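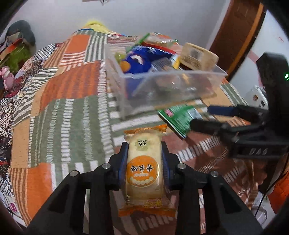 Lista: manipulacion-prolard
Categoría: Averías y seguridad
Asunto: Re: La apertura de la pinza derecha se queda congelada
De: Edeltraud Tiedemann
Fecha: 11 ene 2023

Compartido 7 veces · 2 comentarios

Hola a todos:

Contesto al mensaje de Uwe, que copio entero porque a varios no os llegó por el cambio de servidor.

> De: Uwe Kleinschmidt
> Asunto: La apertura de la pinza derecha se queda congelada
>
> Ayer, grabando la tarea de los aperitivos (cama, caja transparente, dos pinzas de mano), la derecha dejó de informar de la apertura. El valor se quedó clavado mientras los dedos seguían moviéndose con normalidad. En pantalla no salió ningún aviso y el episodio se cerró como válido.
>
> Lo vi por casualidad al repasar las curvas. La izquierda sube y baja con cada agarre y la derecha es una línea recta desde la mitad de la sesión. He apagado y encendido y ha vuelto a funcionar, pero a los pocos agarres ha repetido. La tengo apartada.
>
> Aparte, al cerrarla con la mano libre cerca me he pillado la yema del dedo en la articulación, detrás de la almohadilla. Nada serio, una marca. Lo digo porque estaba mirando la pantalla para ver si el número se movía, y supongo que los demás haréis lo mismo.
>
> ¿Le ha pasado a alguien más?
>
> Uwe

Sí, nos ha pasado. He vuelto a montar el puesto con las mismas cosas y he encontrado el fallo en las dos pinzas que teníamos del lote de Fröhlich, no solo en la de Uwe. Con las de repuesto, que son anteriores, no consigo reproducirlo.

Lo que hice fue sencillo: abrir del todo, cerrar sobre un paquete, soltar dentro de la caja y volver a abrir, siempre mirando la curva en directo y con otra persona a los mandos del ordenador. Al agarre 50 paré y cambié de pinza. El valor se congela casi siempre en el mismo gesto, cuando la muñeca gira con los dedos muy abiertos. Con la pinza quieta sobre la mesa no falla nunca, y por eso pasó la prueba de recepción.

Desmonté la carcasa. El conector del sensor de apertura entra bien, pero el cable va demasiado corto en ese lote y tira al girar. Cuando se pierde el contacto, el programa no recibe nada nuevo y sigue escribiendo el último valor bueno. Son dos problemas distintos y el segundo me preocupa más que el primero: un cable se cambia en un rato, pero tenemos episodios guardados con una apertura falsa y marcados como correctos.

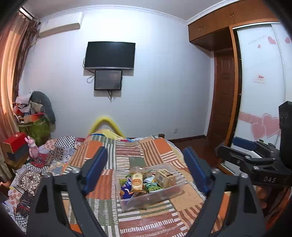 Rüdiger Hellwig me preguntó ayer por teléfono si no bastaba con filtrar los episodios en los que la apertura no cambia durante un rato. Le dije que no me convence. Hay agarres largos en los que la apertura no cambia y está bien que no cambie: si llevas una bolsa de un lado a otro de la cama sin soltarla, la curva es plana. Un filtro así tiraría datos buenos y dejaría pasar los cortes breves, que también los hay. Rüdiger propone entonces comparar la marca de tiempo del sensor con la de la cámara, y eso sí lo veo. Si el sensor deja de enviar, su reloj se para aunque el valor se repita. Se ha ofrecido a escribir la comprobación y a pasarla por todo lo grabado desde abril.

En cuanto al pellizco de Uwe, lo he apuntado como incidente aunque no haya habido lesión. El hueco está entre el dedo y el cuerpo de la pinza, y se cierra justo cuando la almohadilla llega al objeto. Trabajando con dos pinzas las dos manos están ocupadas y el riesgo es bajo. Aparece cuando se suelta una para colocar algo, estirar la colcha o tocar el teclado. Mientras no tengamos una tapa, os pido lo siguiente:

- Para recolocar objetos, dejad las dos pinzas apoyadas y los gatillos libres.
- La curva la mira otra persona. Si estáis solos, parad la grabación y miradla después.
- Ninguna pinza del lote nuevo sale del armario hasta que tenga el cable cambiado y una etiqueta con la fecha.
- Si notáis que un dedo roza o vuelve despacio, avisad aunque los datos salgan bien.

Ludger Seidel ha pedido a Fröhlich cables más largos. De momento no han dado plazo. Henrik Nolte tiene en Jornby unos cuantos de otro proyecto que podrían valer, pero el conector hay que crimparlo a mano y prefiero que lo haga él con calma.

Una cosa más sobre los objetos. Los envoltorios de plástico brillante resbalan en las almohadillas y uno tiende a apretar más de la cuenta para asegurarlos. Eso no tiene que ver con la avería, lo comprobé con las pinzas antiguas y pasa igual. Pero si la apertura está congelada, luego no hay manera de saber en los datos cuánto se cerró, y esos agarres son los que más nos interesan. En los paquetes blandos el ancho visto por la cámara ayuda poco, porque la bolsa se deforma y tapa parte de los dedos. 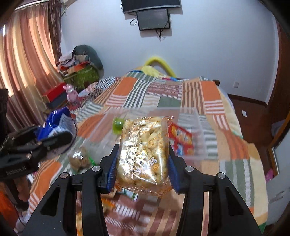 Bolsa de dulces envueltos uno a uno, sujeta entre las almohadillas azules.

Hasta que Rüdiger termine la comprobación, no uséis para entrenar nada de lo grabado con el lote nuevo. No borréis tampoco los episodios. Las trayectorias parecen correctas y quizá se puedan aprovechar para otra cosa. Los he movido a una carpeta aparte, con el mismo nombre y «revisar» al final. Si alguno ya los había copiado a Ladness, que me lo diga por privado y le paso la lista.

Uwe, necesito el número de serie de la tuya, el que va por dentro de la carcasa. El de la pegatina exterior no me sirve, que en dos casos no coincidía.

Saludos,
Edeltraud

Mensajes relacionados en esta lista
Deriva del cero al abrir la pinza del todo
Desfase entre la cámara izquierda y la derecha
Almohadillas despegadas: qué adhesivo usar
Formulario de incidentes leves (versión corregida)
Pedido conjunto de cables y conectores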